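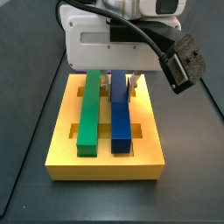 Green and blue bars across the yellow base at Wallwood, with the gripper at the blue one.

Lindiwe Mathebula keeps the equipment budget for Wallwood in a spreadsheet with a tab called "Regrets". It is the longest tab. She offers to show me, then thinks better of it and makes tea.

Wallwood packs wooden-toy parts and puzzle sets for other people's brands, from a unit on the edge of Udcombe, and for most of its life the most advanced thing in the building was the franking machine. Now there is a robot arm. Mathebula was asked to work out whether there ought to be a second, and what it would cost, and those have proved to be separate jobs.

"The arm is the bit everyone gets a price for," she says. "You ring up, they send a nice PDF, the number at the bottom is horrible but you can look it in the eye. Then you find out what you've left off."

What she had left off, the first time, was fingers. The gripper came with a pair, but the fingers that come with a gripper are rather like the earphones that used to come with a phone. She wanted the firm to be able to change the shape of the tips to suit the part, and that meant brackets, pads, screws and someone who knew which went where. She put down 600 pounds for it. The real figure is in "Regrets".

"I'd budgeted for hands and forgotten fingers," she says. "I've a degree, you know."

So the trials now come before the order. The coloured blocks are her idea. They cost next to nothing, they come in awkward shapes as well as easy ones, and if the arm drops one there's no customer to ring. Bars are the easy end of the range. The branching pieces are where quotes start to grow, as there is less flat side to get hold of and more ways to get hold of it badly. Cernero, who supplied the arm, would have preferred to show her a video.

"I've seen the video. Everybody's seen the video. It's always a very clean box."

She has a list of questions she now puts to any supplier before talking about money. Can we fit our own tips? Who pays if the cable wears through? Is the software a price or a rent? That last one caused a long silence on the phone in August, and she has grown fond of it. 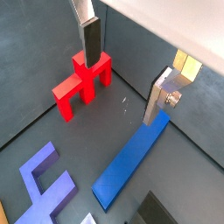
The cost of standing still

Then there is the business of time. Mathebula's first plan allowed two days to move the arm from one product to the next. It took 16, and she charged every one of them to the project, to the dismay of the people whose project it was.

"They said, that's not equipment, that's learning. I said fine, show me the learning budget." She waits. "There wasn't a learning budget."

There is one now. It sits at 3000 pounds a year, under its own heading, and she defends it like a parking space. It covers trial parts, spare pads and the hours people spend at the cell getting a grip right before anybody promises it to a client. She would sooner cut the second arm than cut that line, and she has told the directors so in writing, with the tab attached.

Her other rule is about trays. A tray or a base with proper recesses in it, she argues, may save more than a cleverer gripper, and you can have one made without signing anything for five years. Suppliers seldom bring this up. She asks each of them anyway, and keeps a note of how long they take to answer.

I ask what the second arm would be for. She looks at me as if I had asked what a second bathroom would be for.

"When the first one's busy being set up, it isn't packing. That's the whole case. If setting up gets quicker, the case gets weaker. So I'm spending money to talk us out of spending money, and I can't get anyone to put that in the annual report."
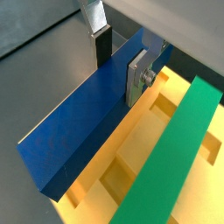 Shabalala takes a different view, and says the firm should buy the second arm now and sort the fingers out afterwards, while the discount lasts. The spreadsheet, on this reading, is a very thorough way of never buying anything.

Mathebula has heard this before. "There's always a discount," she says. "It ended in spring. It ended again in summer. I'm expecting it to end before Christmas."

She has asked for the revised quote to list tips, cables, training and software on separate lines. Cernero has sent back one line and a brochure. She has replied to ask for the lines, and put the brochure under the short leg of her desk.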